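Clodagh Corrigan has been saving plastic bags for as long as she has had a kitchen of her own, and she's cheerful about it. When we sat down at Kokkinos, the cafe below her office, she had one folded in her coat pocket and another in her purse.

"My mother kept hers behind the pantry door, in one big bag hung by its handles," she told me. "You'd reach in for one and get seven, all tangled up like tights in the wash!"

She now looks after supplies at Cavora, a neighborhood pantry that gives out groceries on weekends, and she guesses they go through over 2,000 bags between one June and the next. Most are carried in by neighbors, stuffed one inside another, and for a long while they lived in a heap under the sink. Her answer was to hang a bag on the wall, low down, and put the others in it.

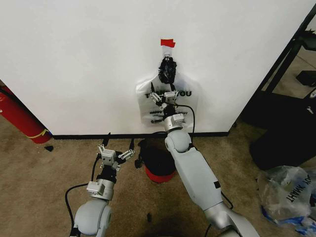
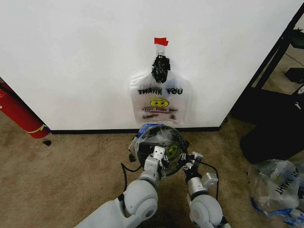
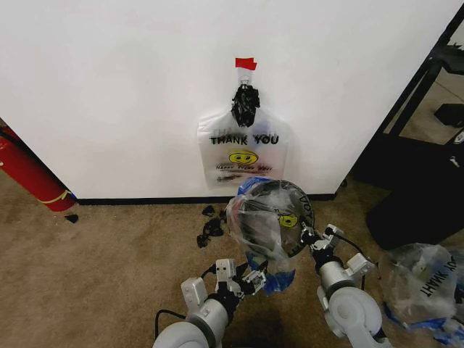
A "THANK YOU" bag on a white wall, with red tape above it.

Why so low, and not on a door?

"Well, the doors are always opening and closing, and half the people who help us have bad shoulders," Clodagh said, stirring her tea. "Low down, you can stuff it with both hands, and the children can do it too, and they love it, they really do. I tell everybody the same thing: squash the bag into a ball first, get the air out, and then in it goes. If you try to fold them all into little triangles (my sister does, bless her) you'll be there until supper."

She is less patient about torn ones. "Those go straight out. A bag with a hole in it will let you down on the stairs, with eggs in it."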